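Skusham: a small dataset of household laundry notes

Version 3, README last touched in March

Hi! I'm Pallavi Katiyar, and this is the data card for Skusham, a pile of short written notes on how ordinary household textiles got washed, dried and put away. There are 3000 notes in the main file, all in English, all typed in by people who do their own laundry. I started it because I wanted something to practice text classification on that wasn't movie reviews, and then it kept growing.

If you only want to load the thing, grab notes.csv and skip down to Columns. If you want to know why half the notes mention lint, keep reading.

Where the notes come from

Twenty-three households kept a log for me. Each time they ran a load (or did a hand wash in the sink, which counts), they wrote down what went in, what setting they used and anything they felt like complaining about. I gave them a form with one big text box and very few rules. Some people wrote four words. One person in the Indeck building wrote what I can only call essays – they're all in there, uncut, and they're my favorite part.

Fengying Zou did the second pass on labels and built the cleanup script. She also talked me out of my first label scheme, which had 112 categories and was hopeless. We're down to nine now.

Columns

note_id: a plain integer, unique, with gaps where notes were removed
household: a letter code, A through W
text: the note as typed, with names and addresses taken out
fabric: cotton, linen, wool, silk, microfiber, other synthetic, blend, mixed load, unknown
method: machine, hand, spot clean, unknown
dried: line, rack, tumble, flat, unknown
complaint: 1 if the writer is grumbling about something, 0 if not

The fabric column is what the writer said it was. I didn't go and check tags. If someone calls a fleece blanket "wool," it's labeled wool, and yes, that happens.

Splits

Train is everything except the 1000 notes in test.csv. There's no official validation set, so carve your own out of train. Please split by household if you can! People have very recognizable ways of writing about socks, and a random split lets a model cheat by learning who's talking. The test file is already separated that way.

Cleaning

The script is clean_notes.py. It fixes line endings, strips double spaces and swaps out any phone numbers. It leaves spelling alone, so you'll meet "dryier," "softner" and "micro fibre" in several forms. I like them there. If you don't, normalize on your end and tell people you did.

Version 1 was hosted on Florkoro and had a bug where the commas inside notes shifted every column after them. If your copy has a "dried" column full of sentence fragments, that's the old one. Throw it out.

Known problems

Wool and silk are thin on the ground. Kitchen towels and bedsheets are everywhere. Most of the households have a dryer, so line drying is underrepresented, and the "unknown" label in the dried column does a lot of work.

The complaint label is fuzzy too. Fengying and I disagreed plenty over notes like "came out fine I guess." We went with 0 for those, but I can see the other side. 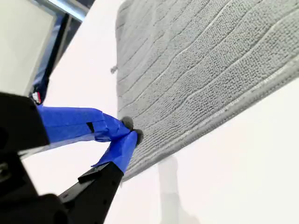

Why does microfiber get its own label when it's a synthetic anyway?

People write about it differently. Those notes are full of lint, fabric softener and keeping it away from the cotton towels, and when we folded them into "other synthetic" the label turned to mush.

Using it

Free for anything, including class projects. A mention of Skusham would be nice. If you find a mislabeled note, send me the note_id and what you think it should be – I batch the fixes and put them in changes.txt with the next version.

Still to do: merge in the Long household logs, which are on paper and in very small handwriting.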